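# Gromelgate: remote-control demos, simulated rooms

Notes on what this set holds and how far I would trust it. Last revised 2018-09-14.

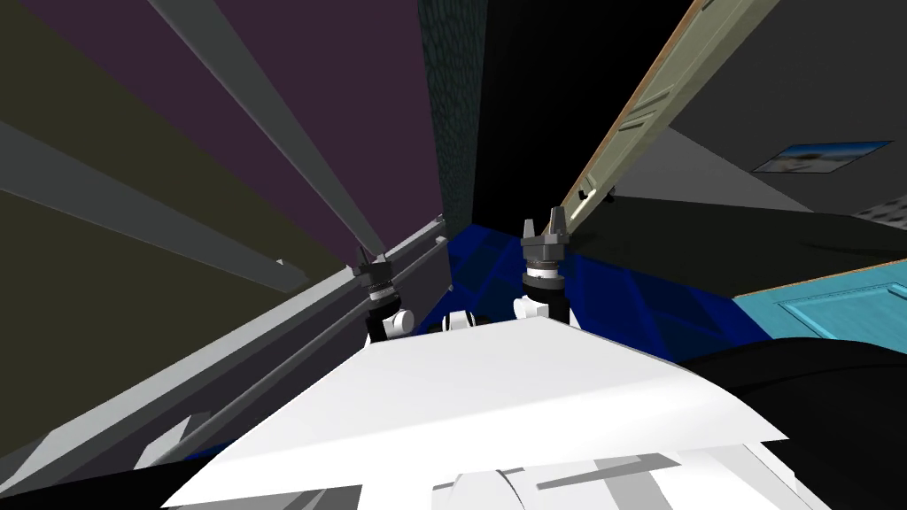 Helge Brekke read an earlier draft and objected that steering two arms through a headset teaches the robot how a tired person steers two arms, and very little about the job itself. I left the draft's claims out after that. I still can't prove him wrong.

## Contents

- 2226 demos, each driven by a person from start to finish
- 40 room layouts, all rendered, none of them real
- Joint positions and gripper commands for both arms
- One text label per demo, written by the driver after the run

The rooms vary a lot in color and clutter. A layout can have a blue floor, a purple wall, a rack of grey rails and a turquoise door all at once. The idea is that a policy trained on odd rooms will cope with ordinary ones. I have seen this claimed often and measured rarely, and we haven't measured it either.

## How the demos were made

The driver wears a headset and holds one controller per hand. Each controller moves one gripper. The base is driven with the thumbsticks, so most people stop the base before they move an arm. A policy trained on the set picks up that habit whether you want it or not.

Bakasura, the recording tool, drops any run longer than 3000 steps. That throws away slow drivers along with failed attempts, and the two were never separated. If you want to study recovery from mistakes, look elsewhere.

## Known problems

**Success flags.** Set by the driver. There was no second check. Treat them as an opinion.

**Idle arm.** In many door demos one arm does the work and the other hangs about. Mirroring the data helps a little and breaks handle positions.

**Contact.** Morkmont, the physics build we used, lets fingers sink slightly into thin objects. Grasps that hold here may slip on hardware.

**Labels.** "Open door" and "push door" were used for the same thing until the label list was fixed. Older runs still carry both.

## Splits

Train and test share drivers. Scores on the test split will therefore look better than they should. The Dağdelen split holds out 2 drivers completely and is the one to report.

## Planned

A hardware comparison is set for November. Until it is done, please don't cite this set as evidence that simulated demos transfer.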